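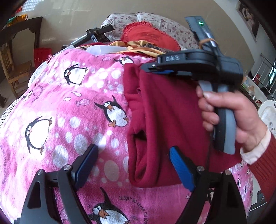

Lavagem e dobragem de mantas de velo: notas de maio

Todos os anos, em maio, retiro as mantas das camas e do sofá, lavo-as, dobro-as e guardo-as até outubro. Este ano decidi registar o procedimento, porque no ano passado perdi uma tarde a tentar lembrar-me da temperatura usada e do método de dobragem. O texto interessa sobretudo a quem tem mantas de velo de poliéster (o chamado polar ou fleece) e pouco espaço de armário.

Lote deste ano

Entre as peças a tratar estão a manta rosa dos pinguins, com pintas brancas, peixinhos e a frase «jusqu'au lever du jour» em letra cursiva, e um pano de velo vermelho-escuro, liso, de toque mais grosso. Há ainda a manta cinzenta do escritório, que é de outra malha e larga muito mais pelo. A rosa é a que mais me preocupa por ter estampado. A vermelha preocupa-me pela cor.

Pesei tudo seco na balança de cozinha, com o prato grande por cima. O pano vermelho deu 559 g. As restantes peças do lote somaram 1676 g. O total fica bastante abaixo da carga máxima da minha máquina, mas no velo a massa diz pouco: o limite real é o volume. Uma manta comprimida contra o vidro não roda, e o detergente fica retido nas dobras. A regra que uso é a da mão aberta: com o tambor cheio, tem de caber uma mão na vertical entre a roupa e o topo. Se não couber, retiro uma peça.

Separação

O vermelho vai sempre sozinho. O poliéster tingido em massa raramente perde cor a frio, mas não sei como este foi tingido, e a etiqueta já está ilegível. Fiz o teste habitual: pano branco humedecido, pressionado contra um canto durante um minuto. Saiu um tom rosado muito ténue. Não é grave, mas com a cinzenta no mesmo tambor não arrisco.

A segunda razão para separar é o pelo. O velo claro agarra as fibras escuras por electricidade estática, e depois não há rolo adesivo que resolva. Em tempos usei um daqueles sacos de rede da Weltton para reter as fibras. Retém algumas, mas também impede que a peça abra durante a lavagem, e o centro saía com detergente. Deixei de usar.

Lavagem

Programa de sintéticos, 30 graus, centrifugação a 600 rotações. Detergente líquido, metade da dose indicada na embalagem. O pó deposita-se na base do pelo e deixa a superfície áspera, sobretudo com água dura, como é a daqui. Amaciador, nunca. Reveste a fibra, achata o pelo e reduz a capacidade de absorção, o que numa manta de sofá (chá, fruta, crianças) tem a sua importância.

O estampado fica para dentro. Na manta rosa, isto significa dobrá-la ao meio no sentido do comprimento antes de a meter no tambor, já que virar uma manta do avesso não tem grande significado. A dobra desfaz-se a meio do ciclo, mas parte do atrito fica evitada.

Experimentei também um detergente para têxteis técnicos, o Zornine, que o meu vizinho Manolis Pappas usa nos casacos de montanha. Não notei diferença no toque nem no cheiro, e custa bastante mais. Para casacos com membrana talvez se justifique. Para mantas, fico com o detergente comum.

Secagem

Estendal interior, janela aberta, sem sol directo. O velo retém pouca água depois de centrifugado e às nove da noite já estava seco o que estendi depois do almoço. O ponto que costuma falhar é a bainha: tem duas ou três camadas de tecido e linha de algodão, e fica húmida quando o resto parece pronto. Verifico os quatro cantos com os dedos antes de recolher. Se um estiver frio ao toque, mais uma hora.

Não uso a máquina de secar. O calor funde ligeiramente a ponta das fibras e o pelo passa a formar grumos. A manta cinzenta tem uma zona assim, do tempo em que eu ainda não sabia disto, e não há escova que a recupere.

Depois de secas, sacudo-as à janela e passo uma escova de cerdas macias num só sentido. Dois minutos por peça chegam.

Dobragem

O velo é um mau material para dobrar. Tem espessura, pouca memória e nenhum vinco. Uma dobra feita sobre a mesa abre-se sozinha em segundos se a peça não tiver peso por cima. Testei três métodos.

1. Metades sucessivas. É o método de toda a gente. Funciona bem até à terceira dobra; a partir daí a espessura acumulada puxa a camada exterior e o canto foge. O resultado é um bloco alto, irregular, que não empilha.

2. Rolo. Dobra-se a manta em três no sentido do comprimento e enrola-se a partir de uma ponta. Fica compacto e ocupa bem as caixas fundas, mas precisa de fita ou elástico. O elástico marca o pelo ao fim de uns meses. A fita de algodão larga não marca.

3. Terços e envelope. Dobra-se em três no comprimento, depois em três na largura, e a última aba entra dentro da anterior como numa carta. É o que uso agora. O bloco aguenta-se fechado sem fita e pode ser retirado do meio da pilha sem desfazer as outras peças.

O ponto crítico do terceiro método é a primeira pega. Se se levantar o velo pelo meio do bordo, o pano descai para os dois lados e forma pregas grossas que depois têm de ser alisadas. Convém pegar a cerca de um palmo de cada canto, levantar pouco e pousar o bordo com tensão constante. Arrastar também não serve: velo sobre velo tem um coeficiente de atrito elevado, e a camada de baixo vem atrás. Com a manta rosa por baixo e o pano vermelho por cima isto é muito evidente. Quem puder dobrar sobre uma superfície lisa ganha tempo. Eu dobro muitas vezes em cima de outra manta por falta de mesa, e pago o preço em correcções.

Segundo ponto: alisar sempre do centro para fora, com a mão plana, antes de cada dobra. O ar preso entre camadas é responsável por boa parte da altura final. Medi o bloco do pano vermelho com e sem este passo: 10 cm com alisamento, visivelmente mais sem ele (não anotei o valor, porque a peça não parava quieta debaixo da régua).

Armazenamento

Tenho duas caixas de plástico com tampa, compradas na Seseck, que cabem debaixo da cama com folga de dois dedos. Numa vão as mantas claras, na outra as escuras. Uma folha de papel sem ácido entre peças de cores diferentes é talvez exagero, mas o papel já cá estava.

Os sacos de vácuo, experimentei-os num inverno. Reduzem o volume de forma impressionante e esmagam o pelo. A recuperação foi parcial mesmo depois de lavar. Para edredões com enchimento sintético ainda os considero; para velo, não.

Contra as traças, nada. O poliéster não lhes interessa. O que pode atraí-las são restos de comida, e isso resolve-se na lavagem. Se guardarem lã na mesma caixa, o caso muda: nesse ano usei as saquetas de cedro da Mavromatis, que cheiram bem durante uns dois meses e depois precisam de ser lixadas ou substituídas.

Etiqueto as caixas por fora, com o conteúdo e o mês. Pus «velo claro, maio» e «velo escuro, maio». Parece excessivo para duas caixas, mas em outubro poupa-me abrir a errada.

Pendências

Falta coser a bainha da manta cinzenta, que abriu num canto — ponto de casear, linha de poliéster, agulha 9. O velo não desfia, portanto a reparação é mais de aspecto do que estrutural, e provavelmente vai ficar para o outono.

Falta também decidir se a manta dos pinguins vai mesmo para a caixa. As noites ainda arrefecem e ela é leve o suficiente para ficar ao fundo da cama. Se ficar de fora, terá de ser lavada outra vez antes de ser guardada, e nesse caso mais valia ter esperado por junho.

Para o ano quero registar a massa de cada manta antes e depois da centrifugação, para perceber quanta água fica retida a 600 e a 800 rotações. Suspeito que a diferença seja pequena e que não compense o desgaste, mas não tenho dados.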